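Storage bin
By E. Munteanu - last updated 03/01/2024

A storage bin is an open or lidded container used to keep loose things together. The word "bin" is an old one in English, and for a long time it meant a place for corn, bread or wine. Only later did it come to mean the sort of box that most of us have pushed under a bed at one time or another, and in Britain, of course, it still means the thing the rubbish goes into as well, which has led to a good many happy misunderstandings.

Before plastic became cheap, households made do with baskets, tea chests and biscuit tins, and very good they were too - many a button collection still lives in one. Wooden crates were sturdy but heavy, and cardboard never cared much for a damp shed.
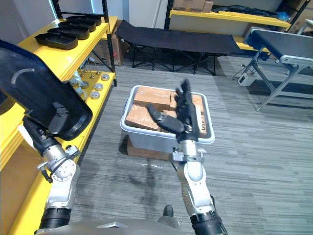
Plastic bins are usually moulded in one piece, with a rim at the top that stiffens the sides and gives the fingers something to hold. Makers such as Prikix and Ernis sell them in a great range of sizes, and a middling one holds 30 litres. Some are solid in colour, while others are translucent, like the white one on the grey carpet, and these are much loved by people who can never remember where they put the Christmas lights. Shallow trays are a close cousin, handy for small tools and seedlings alike.

Stacking bins have a following all their own. The Verosby pattern, with its sloping sides, lets 100 empty bins nest in a surprisingly small corner, and village halls are fond of it for jumble sales in May. Full bins should be stacked with the heaviest at the bottom - and a label on the side, not the lid, saves a great deal of lifting.

Contact the editors | © Munteanu Household Encyclopedia | Back to top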